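4.2 Cleaning artificial stems and fabric blooms

Applies to Ravn display vases and the Standum base.

1. Lift the stems out of the vase. Do not pull on the flower head.
2. Dust each bloom with a soft dry brush, working from the center outward.
3. Wipe plastic stems with a damp cloth. Dry around the nodes.
4. Leave fabric petals to air for 14 minutes before refitting.
5. Refit the stems – no more than 4 per Standum base.

CAUTION: Do not use solvent cleaners on fabric petals. Dye may run.

Note: Replacement stems are ordered under part 616.

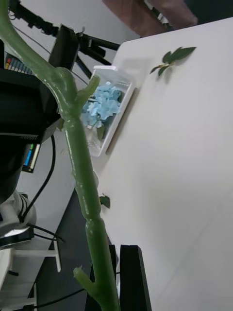
Artificial stem, step 3. Fabric bloom, step 2.
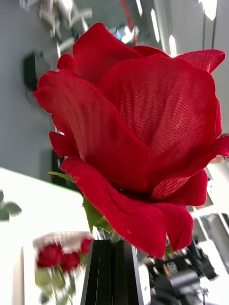

Reader comment, Fenar: Step 4 was too short for us in August – the petals needed a full hour in a humid room, so please add a line on that.

© Driron – Contact – Back to top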